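Gallery: the clock wall
Posted 26 August 2018 by Annick Després

Quick one tonight, still got boxes to do. Gülizar wanted the clocks up online before the Herar clear-out so here goes. Didn't get to everything, sorry. The mantel ones and the Tolska alarm clocks come later, when I find teh list.

The big white one is staying. Everybody asks. Not for sale, not even for the 1000 Thaddeus offered in July (joking, I think). Dots for the hours, no fuss, easy to read from across the room if you're used to it. The rest goes by lot number, starting price 20 unless marked.

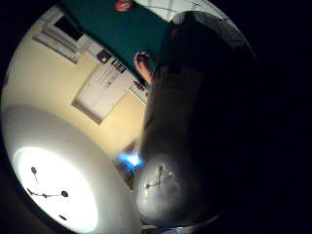 White face, plain dark hands. Dots, as promised.
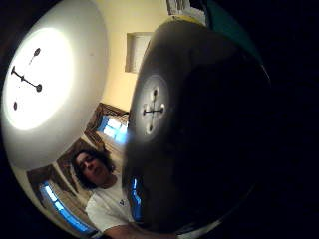
Same white clock again with its dark hand, plus the teal green wall up top. Love that color, paint was a Gilby leftover, don't ask me for the number.

Pickup is at the back door, bring your own blanket or box for anything with glass. Cash or check. No shipping on wall clocks, we tried it once and once was plenty. Batteries not included, hooks are if I can find them.

Comments (1)

Ayodele Lawal
Is the Yazzie pendulum clock still in the sale? I had it down as lot 998 but the printed sheet skips that one. Could come by for it any evening after six, and I have my own blanket.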